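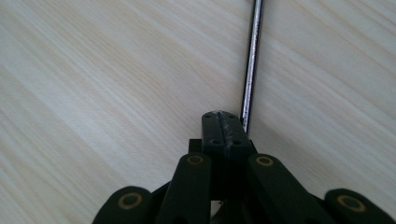

Ticket 925: Kongkaew cabinet, steering drifts left in attract mode and in play

Opened by Stavros Xenos, August 2021

Hi all, me again. Our Kongkaew (the sit-down jet boat racer, the one with the tilting seat) has started pulling left. You can hold the wheel dead center and the boat still wanders off into the buoys. Players think they're just bad at it, and a few of them are, but I get the same thing and I've put a silly number of hours into this game!

What I've tried so far:

Recalibrated from the test menu. It reads fine for a game or two, then drifts again.

Swapped the steering pot for a new one from Clestix. No change at all, which was a bummer.

Reseated every connector between the wheel and the I/O board. The seat tilt works great the whole time, by the way, so I don't think it's the motor side.

In the input test the wheel should rest at 128. Mine starts there and after 14 minutes it's sitting at 110. Turn the cabinet off overnight and it's back to 128 in the morning.

Reply from Hemant Upadhyay

Hey Stavros, nice clear numbers, thanks. A value that creeps as the cabinet warms up makes me look at the power supply before anything else. Can you put a meter on the 5 volt line at the I/O board (not at the supply itself – the harness on the Denum-built cabinets is long and thin) and tell me what you get cold and then again once it's drifted? Also check the ground wire on the pot. There's a crimp behind the dash that likes to go bad.

Reply from Stavros

OK, 5.02 cold and 4.99 once it had drifted, so the supply looks good. But the crimp! I wiggled it with the input test up and the number jumped all over the place. Cut it off, put a new one on, and left the game looping for 3 hours. Still at 128.

I'd like to leave this open until the weekend crowd has had a go at it. Separate thing, does anybody have the Gestuvness marquee art in a decent scan? Mine is faded almost to white.

Status: monitoring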